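Home About Thrift Finds Kitchen Table Archive Contact

The Pink Glass Candle Holder (and Other Things I Did Not Need)

Posted in August by the woman behind the kitchen table
Filed under: Secondhand Treasures, Table Talk

I went into Hulport on Friday for a bag of potting soil and a spool of brown thread, and if you have been reading here for any length of time you will already have guessed that I came home with neither. What I came home with was a candle holder. It is pink, it is glass, and I have moved it to six different spots in the house since I unwrapped it, which my husband says is a sickness and I say is how you get to know a thing.

The shop is called Prundlow, and it sits down at the far end of Lloyd Street, past the shoe repair. It's one of those places where the good stuff is never in the window. You have to go all the way through, past the coats and the board games with the taped-up corners, to a set of shelves where they put glass. I always look at the glass. My grandmother had a whole cabinet of it, mostly green and amber, and one little pink dish we were allowed to put our hair barrettes in and nothing else. I don't know where that dish ended up. I think I have been half looking for it in every thrift store for the last twenty years, and this isn't it, of course, but when I saw that color at the back of the shelf I made a small noise out loud.

The sticker said 9 dollars. I walked around with it for a while, the way you do, pretending I might put it back. I didn't put it back.

I love the shape of it. It flares out wide like a bell at the bottom, pulls in to a narrow waist, and then opens up again into a cup with a wavy edge, the way a pie crust looks when somebody's grandmother has done the crimping. There are ribs running up and down the glass, and they pick up every bit of light in the room. Put it on bare wood and you even get a faint bit of pink on the tabletop next to it. I noticed that first thing and got much too excited about it (I called my husband in from the yard to see, and he was very nice about it).

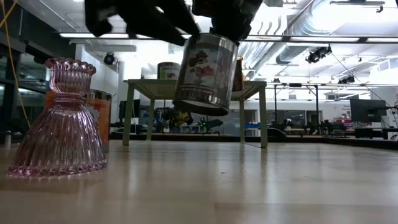
Pink glass in front, my favorite cartoon tin up in the air in a black robotic gripper, and an orange one behind the glass doing its best to hide.

The tins are an older habit. I wrote about them back in the spring, so I won't go through it all again, but for anyone new: I keep tins. Food tins, mostly, if the label is cheerful enough to be worth saving. The one with the little cartoon figure has a round dark head and a red body, and I have never been able to throw it out. It has held pencils, then clothespins, then a basil plant that did not make it. The orange one is newer, and it's a good strong orange, the kind you'd never paint a wall but are always glad to see on a shelf.

What surprised me is how well the orange gets along with the pink. I would have told you those two colors had no business together! I was all set to group the candle holder with white things, maybe the milk pitcher and the plain saucers, and it looked perfectly nice that way and also a little bit like a dentist's waiting room. Then I set it down in front of the orange tin on my way to answer the phone, and when I came back I left it alone. Some of my best arranging has been done on the way to the phone.

The small pale green table is another one of my projects, and longtime readers will remember the saga. I found it at the Ornen church sale and had every intention of painting it cream. I bought the paint and the brush. Both are still in the garage. The green is so soft, somewhere between a mint and an old hospital wall, and it has those skinny square legs that make it look as if it's standing very politely. Every time I get the paint out, I look at the table again and go make coffee instead. I believe I'm going to have to admit that it's staying green.

A few of you asked after my last glass post how I clean old pieces, so I'll tell you what I do, which is nothing fancy. Warm water, never hot, and a drop of dish soap. I lay a folded towel in the bottom of the sink in case my hands slip, and I use an old soft toothbrush for the ribs and the crimped part, where dust likes to settle in. If there's wax, I let it soak a bit and work it loose with a fingernail. Then I dry it with a flour sack towel and stand back and admire it for longer than is reasonable.

I haven't decided on a candle yet. I tried a white taper and it looked like a church. I tried a stub of yellow left over from Easter and liked that a good deal more, but it's only a stub. There's a box of beeswax ones somewhere in the hall closet, behind the vacuum, and I mean to dig them out this weekend if the heat lets up.

I still need the potting soil, by the way. And the thread.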